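Status: June pull, second pass over the labels. Read this before you quote a success rate from it.

# Porkbridge Tidy-Up Set

Recordings of two-armed table clearing, made at our Porkbridge site to test a claim we keep hearing — that small household chores are close to solved. We don't think they are, and we'd like other people to check.

## What's in it

- 1,407 episodes, each one attempt at one chore
- 18 chores, mostly sorting and putting away
- 3 table setups, all with two fixed arms and two-fingered grippers
- Labels for start, end, drops and human resets

The first 600 episodes were driven by a person. The rest were run by one of two policies, Urer or Skyrme. Don't mix the groups when you report numbers. Ours looked great until we split them.

## How we score

An episode passes if every item ends up where the task sheet says, with no hand in the workspace. "Mostly done" is a fail. If you left four rubber bands on the kitchen counter and called it clean, someone would say something.

The older Fiter scoring script gives partial credit per item. It's in `legacy/` so you can compare, but we no longer use it.

## Known problems

- Rubber bands are hard. They twist, lie flat and change shape between grasps, and pointed fingers have very little to pinch. A typical band table has red, green and yellow ones loose on the wood while one arm holds the mesh basket and the other is busy with something fuzzy and green.
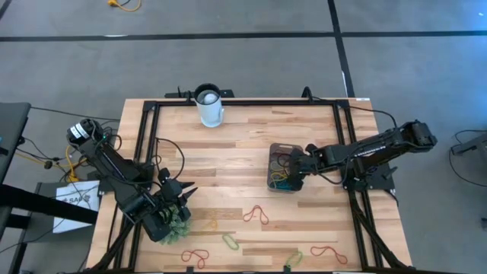 - Arms sometimes wait on each other. Skyrme does this more. We left the pauses in.
- Timestamps on the Tuesday sessions drift. Use the frame index.
- Every table was set up by a person who knew what the arms could reach. Your junk drawer won't be so kind.

## Use

Fine for research and teaching. Please don't cut a highlight reel from the passing episodes and call it a benchmark.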